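About Litier

Litier is a small research group that teaches robots to handle laundry. We started with towels, because towels are rectangles and rectangles forgive you. Geeta Kaushik and Trefor Bevan wrote our first folding method, Udden, and it did towels very well. Then somebody handed it a cardigan.

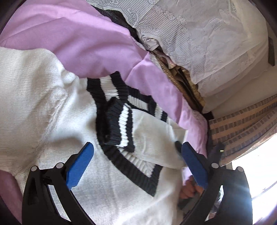

Our current method, Lill, learns from people. A person works through a garment with hand-held grippers, and the policy is trained on what the grippers saw and where they went. We like clothes that give the model something to hold on to, so to speak. A white sweater with a black-and-white V-neck is a gift: the stripes tell you which bit is collar, even when the rest is a heap of knit. Plain gray T-shirts remain our natural enemy.

The training set for Lill has 2000 demonstrations. Indira Rajan has watched all of them and would rather talk about something else.
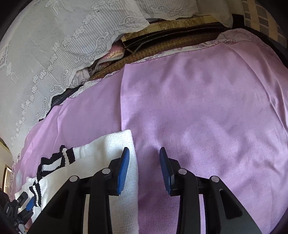 What we found is mildly embarrassing. Adding more sweaters helped less than adding more ways to start. With 200 demonstrations that began from a proper mess, Lill beat a version trained on far more tidy ones. Kadri Luik had predicted this in August and has been gracious about it – mostly.

Lill still loses to sleeves turned inside out. It also has no opinion on socks.

We work out of two rooms in Nivanby, one of them heated. Arūnas Rebane answers the mail and is glad to hear from students, other labs and anyone with 20 identical sweaters to spare.

Page last updated December 14, 2023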